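Fosholm: The Long Way Down to the Water | Cisen Film Notes
Home
Reviews
Festivals
About

Review: Fosholm
Directed by Vega Bermúdez
Posted 5 December 2025

I went into Fosholm knowing only two things about it: that it was set on an island, and that my friend Anum Memon had already seen it twice and wouldn't tell me a thing. She just kept saying "go, go, and sit near the front." So I went, and I sat near the front, and I came out with a stiff neck and a very full heart, and I've been trying to write this review ever since (I'm on my third try, and my second pot of coffee).

The story is small. Ramalho, a retired ferry pilot played by Thijs Cuypers, lives alone in the last house before the harbor in Fosholm, a fishing village with 253 people in it. We know the number because it's painted on the sign at the edge of the village, and one of the film's quiet pleasures is watching Ramalho walk out with a little can of paint to change it whenever somebody dies or moves away. Nobody pays him to do this. I don't think anybody even asked him to. When the film opens he's just painted a new 3 over an old 4, and we don't find out whose number that was for nearly an hour.

Into this comes Morna, his granddaughter, who is 14 and has been sent to stay with him for the winter while her parents sort out something that neither of them will name on the phone. She's played by Bushra Pirzada in her first film role, and I'll say right away that she's wonderful. She has a way of listening with her whole face. There's a supper early on where Ramalho explains, at great length, the right way to gut a herring, and Bermúdez hardly looks at him at all. She stays on the girl, who starts out bored, gets interested in spite of herself, and then catches herself being interested and goes back to being bored. It's very funny, and anybody who has ever raised a teenager (I've raised two) will recognize every bit of it.

I should say something about the pace, as I know some readers will ask. It's slow. There are five scenes, by my memory, where a person walks the whole length of the harbor wall and the camera waits for them to arrive. The man beside me sighed during the second one, and by the fourth he had put his coat on. But he stayed! And I think he stayed for the same reason I did, that somewhere in the middle of all that walking you begin to know the place. You know which step is loose and where the wind comes around the corner of the net shed, and when Morna runs that same wall in the dark near the end, you're frightened for her at every one of those spots.
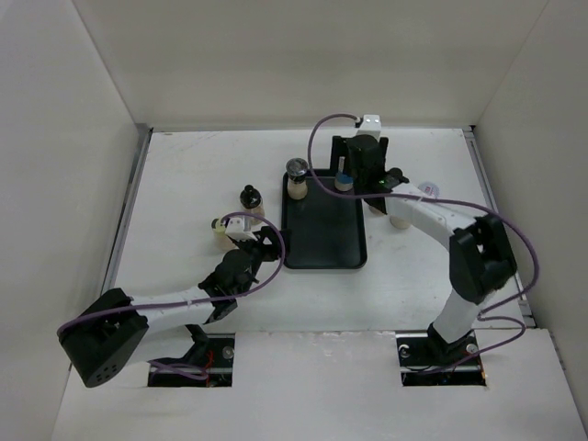

Bermúdez has always been good with places. Her last one, a comedy about a family running a motel on a road that was about to be moved, had a lot of the same patience in it, though it also had a good deal more plot than it could carry. Fosholm has the opposite trouble, if it has any. There's a subplot about the sale of the ferry that comes up in the first half hour, gets one shouting match in the village hall, and then more or less wanders off. I kept waiting for it to come back. I asked Anum about it afterward and she said she hadn't noticed either time, so maybe it's only me.

The photography is by Shota Murakami, and it is lovely without being fussy. He seems to have shot as much as he could in the last hour of daylight, so the whole film has a blue and tired look to it, with yellow windows here and there. The indoor scenes are darker than you might be used to, and I'd urge you to see it in a theater if you can. I tried going back over one of the kitchen conversations on my laptop with the lamp on and could hardly make out who was talking.

There's not much music. A fiddle turns up now and then, usually when somebody is alone, and there's a dance in the village hall in October that has a full band and is the happiest ten minutes I've spent in a movie theater this year. Cuypers dances like a man who was very good at it once — all shoulders and hardly any feet. He doesn't say a word in the whole sequence, and I learned more about his late wife from it than from any of the speeches about her.

Those speeches are my one real complaint. There are two of them, both in the last third, and they explain things we'd already been shown. Cuypers does them beautifully, of course, he could read me the tide tables, but I wished Bermúdez had trusted us a bit more. The scene with the wife's raincoat had already done the job.

I won't give away what happens with the sign. I'll only mention that I had guessed it wrong, and that the woman in the row behind me said "oh" out loud, and so did I about a second later. It's a gentler ending than I was braced for, and Pirzada carries it almost alone, with a paintbrush in her hand and the wind blowing her hair in her mouth.

Take somebody with you, ideally somebody of a different age. I'm going again next week with my mother, who grew up by the sea and has strong opinions about how people in movies tie up boats. Sit near the front, but maybe not as near as I did.

Rating: four and a half stars out of five

Filed under: Drama, Family, New Releases
Previous review
Next review
Leave a comment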